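Reuse of Retired Office Computers in the Memstead District
Student project report

1. Background

Offices replace desktop computers on a fixed schedule, and the schedule is rarely tied to the condition of the machines. In Memstead most employers write off a desktop once its warranty has ended. The equipment then goes one of two ways: to a refurbisher, which resells it, or to a recycler, which shreds the case and recovers metal from the boards. The purpose of this project was to find out which route is used more often and what decides it.

2. Method

Disposal records were requested from two organizations. Kerslake handles office clearances and keeps a log of each unit collected. Dilletti buys used desktops in bulk and sells them to schools and small firms. The logs were matched by serial number where possible. Entries with no serial number were left out, as were laptops, monitors and servers. After this step 118 desktops remained. Each was assigned a final outcome of resold, used for parts, or recycled.

A short written survey was also sent to 10 employers in the district. It asked who makes the disposal decision, whether stored data is a concern, and whether resale value is checked before collection is booked. Replies were received in August.

3. Which parts hold value

The value of a retired desktop is not spread evenly. The processor and memory can be moved to another machine with a matching socket or slot type, and both are easy to test. The motherboard is worth less on its own. Large manufacturers often use board layouts and power connectors of their own design, so a board may fit only the case it came from.
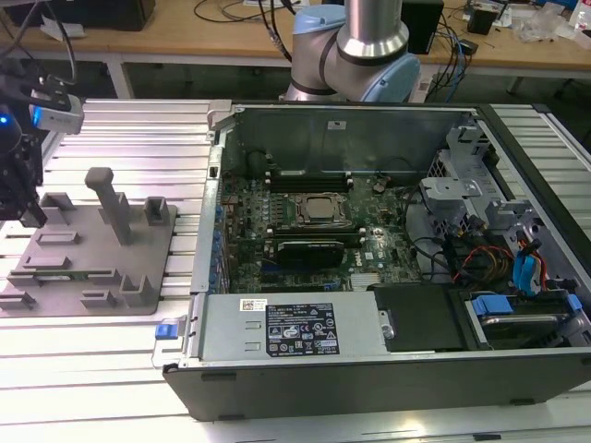 Power supplies were the most common reason for a unit to be downgraded from resale to parts. Dilletti does not repair them, and a replacement in a nonstandard size can cost more than the finished machine will bring. Storage drives are a separate problem. Most employers in the survey require that drives be destroyed before the computer leaves the building, and a desktop without a drive drops to a lower price band even when everything else works.

4. Findings

Age alone did not predict the outcome. Machines of the same model and year appear in all 3 outcome groups. The stronger factor was the way collection was arranged. Where an employer booked a general office clearance, the desktops were loaded with furniture and mixed scrap, and few were resold. Where computers were collected separately, resale was the usual result.

The survey supports this. Facilities staff, who book clearances by volume, made the decision more often than IT staff did. Resale value was seldom checked in advance - several replies stated that the amount would be too small to justify the paperwork.

5. Response to the draft

A draft of sections 3 and 4 was circulated for comment.
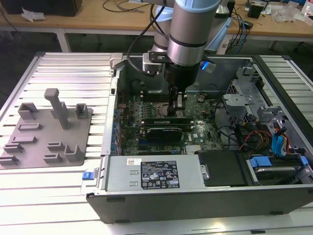
Kerslake replied that the comparison was unfair to mixed clearances, as employers tend to ask for separate collection only when they already believe the computers are worth something. The reply asked that the condition of the units at pickup be taken into account.

The objection is reasonable. The logs do not record condition at pickup, so the effect of the collection method cannot be fully separated from the effect of prior sorting. The wording of section 4 has been kept, but it should be read as a link between the two and not as proof of cause.

6. Limits and further work

Two sets of records from one district are a narrow base. Plongate runs a municipal drop-off site that accepts desktops from households, and its records were not available in time. Household machines are likely to be older and to arrive with drives in place, which would change the balance between parts and resale. A follow-up project should add a condition field to the collection form before any units are logged.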